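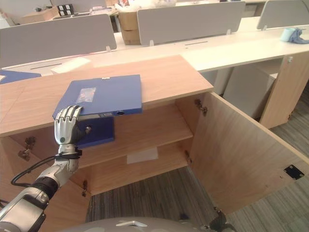 The records cell at Cokthorpe had dropped its grip again, and Virgilio Saludo had the wrist cover off before the error had finished printing.

Fault 689. Finger load below threshold during transfer. The manual, written by Hoder and translated from German by someone in a hurry, gave two causes. The first was an object outside the permitted range. The second was "tendon slackness of the not-thumb fingers." The object was a box file, which was well inside the permitted range, so he began with the tendons.

"How long?" asked Eugénie Ferrand from the doorway. She ran the archive. The machine belonged to her budget and to his calendar.

"An hour if it's the tendons. Longer if it's the cable."

"It's always the cable."

"Twice it was the cable."

She went away. He set the arm to hold position, hung the tag on the disconnect, and put the gauge on the index finger. The spec was 2 newtons at rest, measured at the second joint. The index read correctly. So did the middle and the ring. The little finger was low, but it had been low in March, and Ysaline Delorme had written it up then as acceptable. Her entry was still in the log: "Little finger weak. Contributes nothing. Leave alone."

He left it alone.

The thumb was on spec. He wrote the readings in the column under hers and signed.

With the tendons cleared, he moved to the wrist. Signal and power for the hand ran together in a single cable, and the routing had been argued over since commissioning. Hoder wanted it clipped tight along the forearm. Tetteh Ofori, who had installed the cell, had clipped it tight along the forearm, and it had failed at the connector after 1000 cycles. He replaced it and left a service loop at the wrist. Hoder sent a letter. The loop stayed.

Saludo flexed the loop by hand through its full travel with the meter across the pins. Nothing opened. He did it again slowly, holding at each end. Then he turned the wrist joint under jog control, a few degrees at a time, and watched the meter. At the far end of the roll axis the reading jumped, came back, and jumped again.

He stopped the joint and backed it off. The reading settled.

He repeated it until he could make it happen at will. An intermittent fault that came when called was most of the way to being repaired. He marked the joint and the band with a paint pen so that he could find the angle again, and pulled the connector.

One pin was dull. The others were bright.

He called Ofori, who now worked at the Bodanville site and picked up on the first ring.

"Pin four," Saludo said.

"Worn or pushed back?"

"Worn. The socket's lost its spring."

"What angle?"

Saludo told him. There was a pause, with a compressor going somewhere behind it.

"That isn't a file move," Ofori said. "I never taught it to roll that far. Check who's been in the path editor."

Saludo put the spare socket in first. He crimped it, tugged it, seated the connector and ran the joint out to the paint mark and past it. The meter held steady. He ran it there 100 times on the exercise routine, standing outside the guard line with his coffee, and the meter held for all of them. Only then did he open the path history.

There had been one edit. It was under the archive login, made in the evening, with no comment entered. The approach to the cabinet had been changed. The old path brought the hand in level, took the file by its near edge and drew it out straight. The new one did the same, but after the release it added a roll of the wrist, outward, with the fingers open. It held for a second and returned. It did this at the end of every transfer.

He played it through in simulation. He played it again. It had no purpose he could find. It cleared no obstacle and saved no time. It put the wrist against its limit at every cycle and had worn out a socket.

He went to find Ferrand. She was in the reading room with a ledger from the Picard estate.

"Did you change the path?"

"Is that what broke it?"

"Yes."

She closed the ledger on a strip of paper. "Aurélien Hoarau used to work in there," she said. "Before the machine. He handed me files for nineteen years, and every time he put one down he turned his hand over, like that. To show it was yours now. I asked the young man from your training course how to add a movement, and he showed me."

Saludo considered the log. There was a box for cause and a box for corrective action, and neither was large.

"How far did he turn it?" he said.

She showed him. It was less than she had programmed, by a good deal. He asked her to do it once more and held his phone level against the back of her hand to read the angle.

He went back to the cell and opened the editor. He cut the roll to the angle on the phone, which left the wrist well clear of its stop, and slowed it by a third to spare the loop. He checked the clearance to the open cabinet door. In the comment field he typed: "Release gesture, per E. Ferrand. Do not exceed this angle. Do not delete."

In the log, under cause, he wrote "Over-travel, roll axis." Under corrective action he wrote "Socket replaced, pin 4. Path corrected." He added the part to the reorder sheet, took the tag off the disconnect, and closed the wrist cover.

He called Ferrand in for the acceptance run. Procedure required the owner to be present. She stood behind the line with her hands in her cardigan pockets, and he pressed start.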